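How to Pack for Two Nights Without Buying Anything New

Every December the same advice comes around. Get the packing cubes, get the compression sacks, get the bag with 11 pockets. I have read plenty of it, and most of it ends with a link to a store. I doubt you need any of that for a two-night trip. What follows is the way I do it, and you can ignore whichever parts don't suit you.

Before you start

You need one bag with a zipper, a smaller pouch, and the clothes you already wear. If your bag is bigger than what fits under a train seat, pick another one. People fill the space they have.

Step 1. Check the weather the night before

I don't trust forecasts made a week out. Look once, the evening before you go, and pack for that. If it says rain, bring the rain jacket and wear it on the way.

Step 2. Put everything on the bed

Two tops, one pair of pants besides the pair you have on, underwear for each day plus one, socks the same. Something to sleep in. I have seen a packing list from a travel site called Zou that ran to 919 words for a weekend. It told me to bring a door wedge.

Take one thing off the bed before you go on. There's always a sweater that came along for no reason.

Step 3. Fold or roll, but don't agonize

Rolling is supposed to save a lot of room. I tried it both ways with the same clothes and the same bag and could hardly tell the difference. Rolled T-shirts are easier to find, I'll give it that. Button shirts come out better folded, collar up, near the top.

As for compression sacks, they squeeze the air out and leave you with a hard brick that weighs exactly as much as before. Then you have to get it all back in on Sunday morning, with dirty laundry and no patience.

Step 4. Shoes

Wear the heavy pair. If you must bring a second, stuff socks into them and pack them soles out along the bottom, in a grocery bag. My friend Yolanda Londoño swears by a shower cap over each sole — fine, if you have shower caps.

Step 5. Toiletries

Toothbrush, toothpaste, deodorant, any medicine, and whatever your hair really needs. Small bottles you refill at home beat travel sizes, which cost too much for three squirts of shampoo. Close every lid, then squeeze the bottle over the sink and see what happens.

A plain pouch with a zipper and some kind of handle is enough.
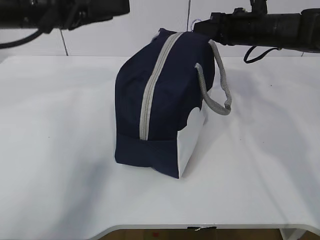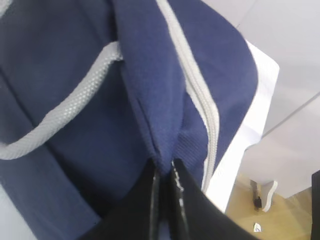
Step 6. Load the bag

Shoes first, then pants, then tops, and the pouch last so you can get at it without digging. Chargers go in a side pocket if there is one, or inside the pouch if there isn't. Tickets and keys stay on you.

Lift the bag and walk up a flight of stairs with it. If you want to put it down at the top, go back to Step 2.

What about the fancy bags?

I borrowed a Clornetti weekender once and it was a nice bag. It was also heavy before I put a single sock in it. The Ultano site says its version has been tested over 1,000 times, without saying what the test was. Maybe they're great. I'd want to carry one through a station before paying for it, and I'd leave the matching cubes on the shelf.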